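Desktop arm kits: the Takholm after its first term of use
22nd January

The training room took delivery of the Takholm desktop arm in November, following a comparison with the Kabbaj kit and a second-hand Hidano unit. The purpose of this post is to record an assessment of the product for colleagues at other centres who have written to enquire. The views expressed are my own. The kit was purchased at the full retail price and the supplier has had no part in what follows.

The Takholm is sold through Ernberg as a set of white plastic parts, servos, wiring and a control board, at $2433 including freight. The Kabbaj kit was quoted at $2000 without a power supply. Once that item and the additional cabling were added, the difference in cost was modest, and the clearer parts labelling of the Takholm decided the matter.

Assembly is described in the manual as an afternoon's work. It occupied two of our staff for most of two days. The instructions for the base are thorough and well illustrated. Those for the wrist are not, and the orientation of one servo horn must be inferred from a drawing on a later page. Purchasers are advised to centre every servo before fitting it, as the relevant warning appears only after the step to which it applies.

Cable management is the weakest aspect of the design. The manual recommends tying the leads at each joint but supplies too few ties, and leads secured too tightly will restrict travel at the shoulder. A modest allowance of slack is preferable.

The supplied software installs without difficulty. Calibration takes 30 minutes on the first occasion and considerably less thereafter. Our standard exercise, in which a small cube is to be picked up and placed in a cardboard tray, was completed within 60 seconds by most participants by their third session. Programmed repetition was less consistent. The arm tends to settle slightly low when extended, and positions recorded in the morning often required adjustment by mid-afternoon.

Enquiries to Ernberg were answered courteously, although a replacement gripper finger was three weeks in transit. Spare servos should be ordered with the kit.

On balance, the Takholm is recommended for introductory instruction where a staff member is available to supervise assembly. It is not recommended for unattended demonstration. A further post will address the revised wrist bracket, which Ernberg has listed for release later this year.
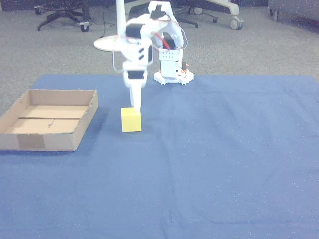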